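Looking after the gripper on a small sorting arm: what's worth doing

Most advice on gripper pads says wipe them after every run. I doubt it. Ours went 60 runs on a dry cloth alone and dropped no more boxes than before. Look at the pads with the fingers open and decide then. 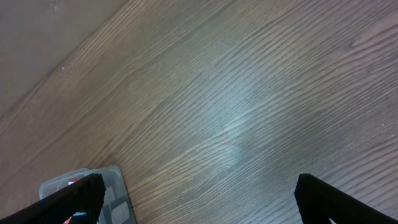 Trevier Workshop, Bench Robots Group

Shine on a wood-grain surface bothers me more than dirty pads do. Move the lamp before you touch the camera settings.

The Clunum handbook wants all 6 cable clips retightened weekly. Monthly will do, but check that the loop at the wrist can't drag over the packets.

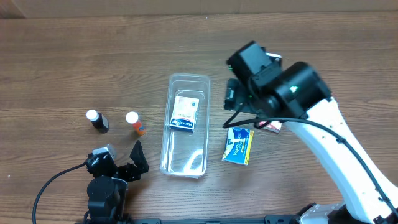
Last changed: 29 October 2019

Practise on awkward shapes. A tilted tube tells you more about finger alignment than any flat carton, whatever the makers' test blocks are meant to prove.

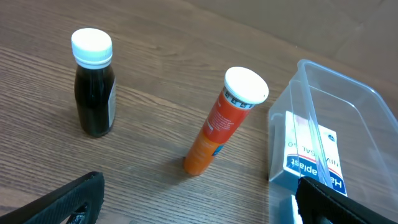
Yüksel disagrees about the tube and would start with the bottle, on the grounds that a round cap shows up a crooked finger sooner. Perhaps. Try both. 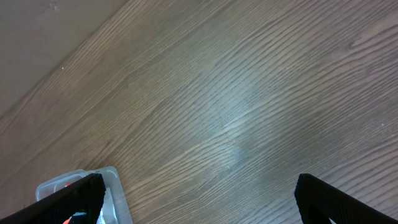

Reading time: 1 minute

Pad glue: the Wovanach stuff is dear and I can't tell it from ordinary contact glue. Leave it overnight either way, and re-zero the fingers in the morning.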